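Halliday Handling Cell, Soft Goods
Inspection checklist with comments
Date of inspection: 2026-01-28
Inspected by: Dilwyn Griffiths
Basis: Wukero site rules for grippers and handling stations, second issue

Marks used: OK, NOT OK, OPEN (could not be settled on the day), N/A.

1. Paperwork at the station

1.1 Risk assessment present and signed. OK
Signed, yes. It was copied from the Halen cell and still mentions a conveyor. Halliday has no conveyor. I marked it OK because the question only asks whether it is present and signed, and I would like the question changed.

1.2 Operating instructions within reach. OK
Laminated sheet, current issue.

1.3 Training records for everyone on the rota. NOT OK
Two people have no entry for the hand-held tool. Both told me they had "had the talk." I don't know what the talk is and it isn't in the training plan.

1.4 Supplier declaration for the gripper. OPEN
Vostico sent a brochure. A brochure is not a declaration. Asked again in January, no answer yet.

2. Guarding and stops

2.1 Emergency stop reachable from the operator's position. OK
Tested three times, stopped three times.

2.2 Restart needs a deliberate action. OK

2.3 Stop function logged monthly. NOT OK
The log has the same initials in the same pen all the way down the page. Maybe every check was done on time. I can't tell from this log, and neither could anyone else.

2.4 Guard interlocks tested. N/A
No guards on the hand-held station.

3. Gripper and fingers

3.1 Fingers free of cracks, chips and sharp edges. OK
Ran a cotton cloth over all the edges, no snags.

3.2 Fasteners tight and marked. NOT OK
Tight, but not marked. Without paint marks the next inspector has to put a wrench on every one of them, as I did.

3.3 Grip force measured within the last 300 hours of use. OPEN
The sheet says 50 N. It doesn't say at which opening, with what gauge, or on which tool. A figure like that looks reassuring and tells me very little. Repeat with the method written down.

3.4 Pinch points identified in the instructions. OK
One line of text. Could be larger.

3.5 Fingers cleaned between product types. OPEN
Operators say yes. There is no record and the rules don't ask for one.

4. Cables and work surface

4.1 Cables routed clear of the operator's feet. OK

4.2 Cables on the worktop secured. NOT OK
Clips are on order. They were on order at the last inspection too.

4.3 Loose hardware removed from the worktop before a run. OPEN
The rule says "as far as practicable," and people read that as "if you feel like it." Needs a plain yes or no.

4.4 Wall hooks outside the working reach, or capped. OPEN
Measured with the tallest operator only. Repeat with the shortest, and with the tool in hand.

5. Handling of soft items

This section is new in the second issue and I have doubts about most of it. It was written for boxes and then had the word "soft" added.

5.1 Item held so that it cannot swing into the operator or nearby fixtures. OPEN
The rule gives no test. Mesh, piping and a slick flap of fabric all behave differently in the fingers, and "securely held" covers every one of them.

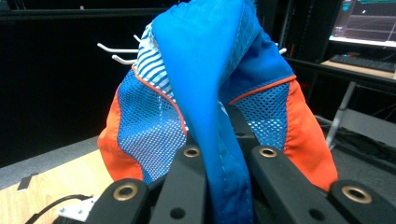 Griffiths wants a number for everything, and with fabric you won't get one. We tried a pull test at Halen and the results were all over the place, so we went back to a trained person looking at the grip and deciding.

Comment noted. A trained person deciding is fine with me once item 1.3 is closed. Results that scatter are also results, and I'd like to see the Halen sheets before we drop the idea.

5.2 Item inspected for damage after release. NOT OK
Done by eye, with no agreed list of what counts as damage. Creasing? A pulled thread? Add a list.

5.3 Hard parts inside or attached to soft items noted before gripping. OK
Buckles and zippers are on the item card.

5.4 Dropped items recorded. NOT OK
Around 13 drops mentioned to me in conversation, none on paper.

6. Actions

Complete the training entries (1.3) before either person uses the tool again.
Vostico declaration: final request, then the tool is taken out of service.
Grip force test repeated, with method, opening and gauge stated.
Paint marks on fasteners.
Cable clips fitted. An order number will not be accepted as evidence.
Halen pull test sheets to be sent to me.
Rewording of 1.1, 4.3 and 5.1 proposed to Wukero.

Overall result: conditional pass for the stop function and guarding sections. Section 5 not assessed as a whole until the wording is fixed.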